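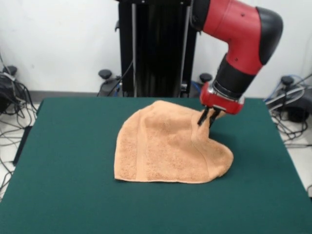
A peach-colored towel in the gripper, green tabletop underneath.

Thursday, December 16, 2021

I have a bottle of Cendora fuel treatment on my shelf that I didn't pay for. My sister-in-law Sobia Butt bought two and gave me the spare, along with a speech about how her car "breathes better" now. I love Sobia. I don't know what a car breathing better would feel like from the driver's seat, and when I asked, she didn't either.

So I read the label. It promises cleaner injectors, smoother idle and better mileage. Better than what, it doesn't say. There's no test, no type of engine, no number of miles. The one number on the whole thing is the dose: one bottle per tank. My tank and the tank on a pickup are not the same size, and I'd think that would matter to the people who mixed the stuff.

I'm not saying additives never do anything. Gas already has detergent in it when it comes out of the pump, and I believe in that part. What I doubt is that a second helping of soap does much for an engine that was already getting enough. If you have an old car that's been run on the cheapest gas in the county for years, maybe you'd notice something. Maybe.

I did try it, for the record. I poured it in back in June, filled up at the same station I always use, and kept driving to work and back. I write down my fill-ups in a little notebook (yes, still). Before the bottle I was getting 26 miles to the gallon. After the bottle I was getting 26 miles to the gallon. Sobia says I should have used it for several tanks in a row. The label says one. 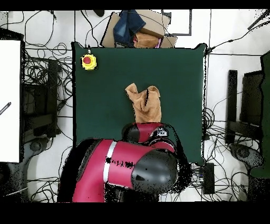
What the mechanic told me

I asked Ama Fiadzo, who has worked on my last two cars, whether I should keep going. She shrugged and asked when I'd last changed the air filter. I had no idea. She also checked the tires and found all of them low by 5 pounds or more. She didn't try to sell me anything in a bottle, and I noticed there weren't any on her counter.

I've had air in the tires and a new filter since then, and I'm not going to claim a miracle there either. The notebook says 27 some weeks and 26 others, and it's gotten cold, and I've been stuck behind the road work on the way home. I can't pull those things apart and I don't trust anyone who says they can from one car.

Sobia's latest is that I should switch to premium. My owner's manual says regular. I read that page to her over the phone and she said manuals are written by the car companies. Well, yes. They built the engine, so I'm going with them on this one.

The second bottle she offered me is still at her house.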